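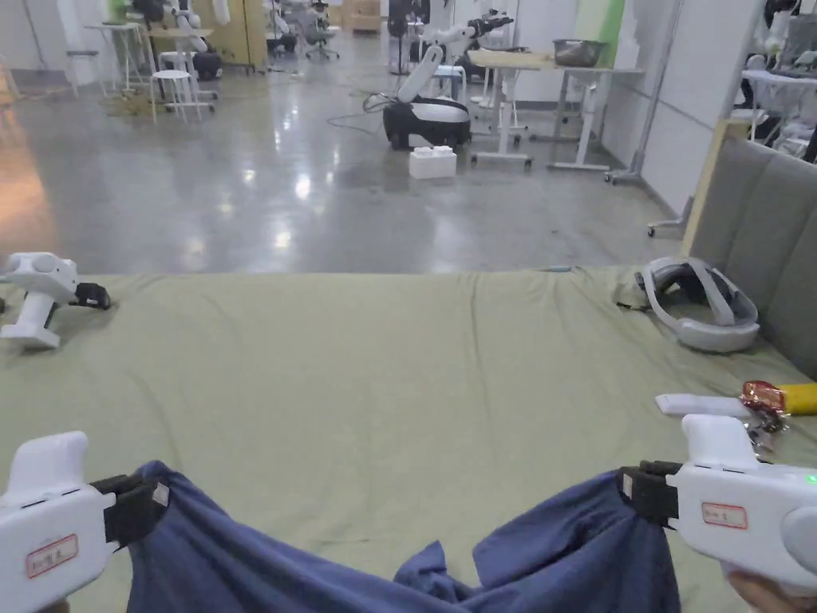 Table, olive-green cover, dark blue cloth.

Folders wanted - Gullorico linen room, Sokden

We need people to fold. Cloths, napkins, table covers, some aprons. Mostly dark blue and white, all sizes. Work comes up from the laundry creased and in a heap, you spread it on the table, pull it out by the corners, fold, stack, next one. A full rack is 400 pieces and we do more than one rack in a shift.

Temporary to start, 12 weeks, might go on longer for the right person. Shifts are 10 till 4 or evenings, say which you want when you apply. Evenings fill up first. The October starters are staying on so theres a few people there who can show you the folds.

What you need
- OK standing most of the shift
- clean hands, short nails, no rings that snag
- can keep corners square when you're tired
- some English, enough to read the rack tickets

No experience needed. Hotel or laundry work is a plus but we will teach you our way anyway. Please don't send a long CV, half a page is plenty.

Pay is weekly. Tea and a locker provided, bring your own lunch. Parking is at the Esposito side, not the front.

To apply - email or drop a note at the Graser desk, quote ref 3347, with your name, phone number and wich shifts you can do. Trial is one hour, paid.

Posted 2019-11-20. Ad comes down when places are filled.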